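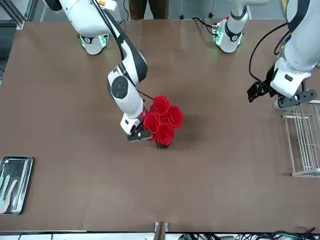
Posted to the members' list by Kamrul Majumder, Monday, 9:40 a.m.

Dear members,

Thank you for the replies to my notice on the Luslow reading room. I quote the message that raised the most questions and answer it under the headings used there.

> The notice says the reading room will close in November while the
> local newspapers are moved to Fovotholm. Many of us use the bound
> volumes every week. Will they be out of reach for the whole month?
> And what becomes of the Begum papers, which were given on the
> condition that they stay in Luslow?

1. Bound newspapers

The move covers 2,385 volumes. They will travel in two loads, and the second will not leave Luslow until the first has been shelved and checked against the list. Members who need a particular title should write to the desk with the name of the paper and the years wanted. Requests will be met from whichever building holds the volume that day – please allow two working days.

The microfilm is not part of the move. It may be consulted at the Fommont branch during normal hours, and the limit of 100 printed pages per visit remains in force. 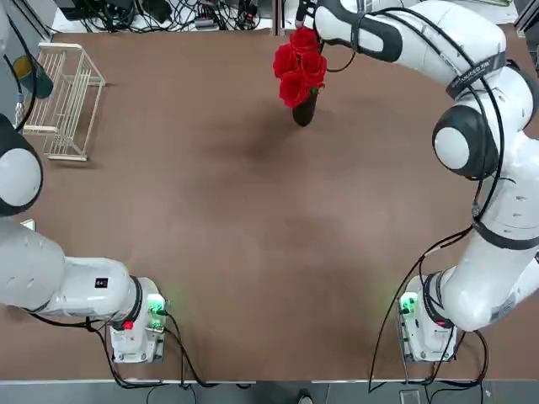 2. The Begum papers

The Begum papers will stay in Luslow. The terms of the gift are plain on this point, and the trustees have no wish to change them. The collection holds over 3,000 letters, of which the first series has been listed. Work on the second series will resume when the reading room opens again.

3. Readers' tickets

Current tickets will be accepted at both buildings. Tickets that expire during the closure will be extended by one month, and holders do not need to apply.

Further questions may be sent to this list or to the desk.

Kamrul Majumder
Secretary to the Trustees

Recent messages on this list
Notice: closure of the Luslow reading room
Parish registers, gaps in the index
Parking at Fovotholm
Request for spare copies of the annual report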